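Meetings > Open Day Group > February minutes

Open Day Planning Group
Minutes, February meeting, 4:30 p.m., upstairs room at Pustevwood

Chair: Adwoa Opoku
Notes: Titilayo Nnaji
Present: 11, plus two on the phone for the first half

1. Last meeting's notes

Agreed with one fix. The hall rental is 800 for the day, not for the morning. Adwoa will send the corrected copy to the front desk.

2. Report on the visit to Wameteck

Most of the meeting went to this one, and happily so! Six of us went over to see the two-armed robot that Wameteck has offered to bring to our open day. Titilayo had typed up two pages and ended up talking through them from memory, with plenty of help from around the table.

The robot was doing housework jobs in an ordinary sort of room, tiled floor, armchair and all. Wameteck's crew calls the setup Milska, and they were very patient with us. They let us stand close (behind a taped line) and ask anything we liked for a good hour. Several members had expected a slide show and were delighted to get the real thing.

The pillow was everyone's favorite. A pillow is soft and it sags and changes shape whenever it's moved, so watching two arms deal with one is much more fun than watching them lift a block. Titilayo wanted the minutes to show it at work beside the brown velvet armchair, with the pillow up between the arms and the right gripper on its upper corner.

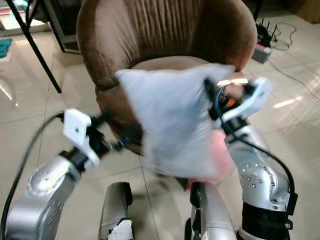

3. What we'd like to see on the day

Lots of ideas, all noted:

- Soft things first. Pillows, then towels or a blanket if the crew is willing.
- A real armchair again. It gives people a sense of size, and kids will get it right away. Adwoa has one at home she can lend.
- Short runs with a break for questions. The crew suggested groups of 25, and we agreed that feels right for the side hall.
- A spot near the front for wheelchairs and small children.
- Someone talking while the arms move. At the visit we kept missing things because we were all chatting (guilty, says the note taker).

There was a friendly argument over whether visitors should get to pick the next job. Left open until we hear what the crew can manage.

4. Money and space

Amoah will cover transport up to 2,000. Thanks were recorded, with applause. We still need floor mats and a longer extension cord, and the side hall doors need measuring before anyone promises anything.

5. Sign-up

Over half the morning places were asked for before we had even put up a poster. Afternoon slots will open once the running order is settled.

6. To do

Adwoa: write to Wameteck with our list, ask about towels, measure the doors.
Titilayo: draft the poster, bring it to the next meeting.
Everyone: send in questions for the crew, silly ones welcome.

Meeting closed at 6:10 p.m. Next one is in the same room, and Adwoa is bringing the snacks.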